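Cunden Community Help > Home and Garden > Paint and Decorating

Does "one coat" paint ever cover a dark wall in one coat?

Asked by Ermont_Lodger, 27th August

I've taken on a back bedroom which the last people painted a very strong bottle green, all four walls and the inside of the alcove. I want it a plain mid grey. The shop on the ring road is pushing a Nakum one coat emulsion at a fair bit more per tin than the ordinary stuff, and the man there swore blind I'd be finished in an afternoon.

I have been painting rented rooms on and off since I was a student and I have never once seen a one coat paint do it in one. My sister says I bought cheap rollers. Maybe so. Before I hand over the money, has anyone here done dark to mid grey with a single coat and been happy with it the next morning in daylight? I don't mean happy with it at night with the lamp on.

Also, do I need to wash the walls down first? They look clean enough but there was a cooker on the other side of one of them and I don't trust it.

3 answers

Hermine Imhof
Marked as helpful by the asker

No, or not in the way you mean. The small print on most of these tins says something like "over similar colours", and bottle green to grey is not a similar colour. I fell for it in June with a hallway. It looked fine wet. Once it dried there were green shadows wherever the roller had run short, and worst of all round the switches, where I'd cut in with a brush and the paint was thinner.

What I'd do is buy one tin of ordinary white or pale grey undercoat, put that on first, and then two coats of the cheapest decent matt you can find. It costs less than the fancy tin and you only lose an evening. Leave it the full drying time on the label, whatever the shop says about touch dry.

On washing: yes, wash it. Sugar soap, then plain water, then leave it overnight. Kitchen grease gets about, and a wall can look perfectly clean and still turn your sponge yellow. If the paint crawls back from a patch and leaves a little bald spot, it's grease, and another coat won't cure it.

Do the ceiling edge before the walls. And be careful with grey, it shifts a lot depending on what it sits next to. Mine looked nearly blue while half the wall was still the old colour and I very nearly took it back.

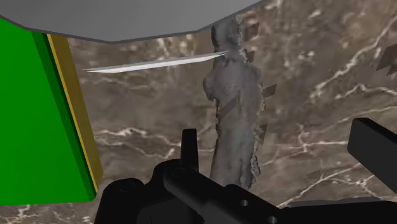
So paint a good big piece of lining paper and pin it up well away from the green, then move it about over a day or two. I don't rate those little tester squares people dab straight on the wall. They're too small to tell you anything, and they leave a ridge that shows through afterwards unless you sand it.

As for the rollers, your sister has half a point. A medium pile sleeve that doesn't shed is worth the extra. It still won't turn one coat into two.

kestrel40

I did mine in one coat and it was fine. Used loads of paint though.

Comment from Ermont_Lodger: What colour was it before?

Comment from kestrel40: Magnolia.

Comment from Ermont_Lodger: Right.

mo_upstairs

Agree with most of what Hermine says but I'd skip the undercoat and do 3 coats of matt. I repainted our front room just before Ramadan because we had family coming, dark red to stone, and the third coat was where it finally stopped looking patchy. Undercoat might have saved me a coat but I had the matt already and wasn't going back out.

I'm not convinced by sugar soap everywhere either. On the cooker wall, yes. The rest I just dusted with a dry mop and it has held up so far. Open the windows, and do put a sheet down even if you think you're tidy.

Comment from Hermine Imhof: Held up since when, though? Mine took months to show where I'd skimped on the washing.

Comment from mo_upstairs: Fair. Ask me next year.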